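Pronodley propose depuis octobre un kit de préhension pour bras collaboratif : pince à deux doigts, support de caméra, câblage, logiciel Trurka. Nous l'avons en évaluation chez Lelmont. Notes de prise en main, dans l'ordre où elles viennent. 1/

Montage : interface de poignet standard, un seul connecteur côté outil. Musa Usman a fait l'installation mécanique sans la notice, qui n'existe qu'en anglais et renvoie à une version antérieure de la bride. Prévoir une clé dynamométrique, elle n'est pas fournie. 2/

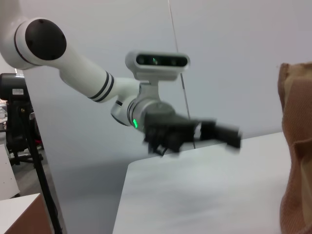
Le logiciel maintenant. Trurka démarre vite, l'assistant de calibration est linéaire et ne permet pas de revenir d'une étape en arrière. Une erreur de saisie sur le repère outil oblige à tout reprendre. Signalé au support, réponse reçue le lendemain – pas de correctif daté. 3/

Profondeur sur surfaces claires et unies : le point faible attendu de ce type de capteur. Trurka ajuste un plan de table et rejette les points aberrants. Le seuil par défaut est trop permissif, nous l'avons resserré. Le réglage se trouve dans le fichier de configuration, pas dans l'interface. 4/
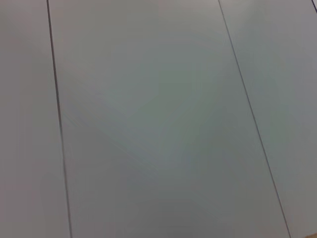
Wai-kit Chien a comparé avec le kit Chiu que nous utilisons déjà. Avantage Chiu pour la documentation et l'API. Avantage Pronodley pour la raideur des doigts et le temps de changement d'outil. Les journaux Trurka sont limités à 1,000 lignes, ensuite le fichier est écrasé. 5/

Objets souples : le programme de base suppose un contour rigide. Pour la toile, il faut passer en mode effort et déclarer soi-même la largeur de prise. À prévoir dans le devis si vos pièces sont textiles. 6/

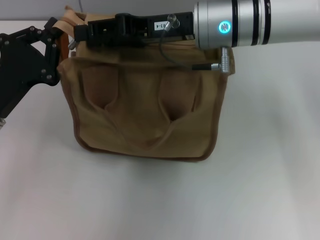 Pince noire sur le bord supérieur d'un sac en toile, câble raccordé sous le poignet.

Reste à voir : la tenue du câble au poignet en rotation complète et le tarif de la licence Trurka au-delà de la première année. Pronodley n'a pas encore communiqué ce dernier point. 7/7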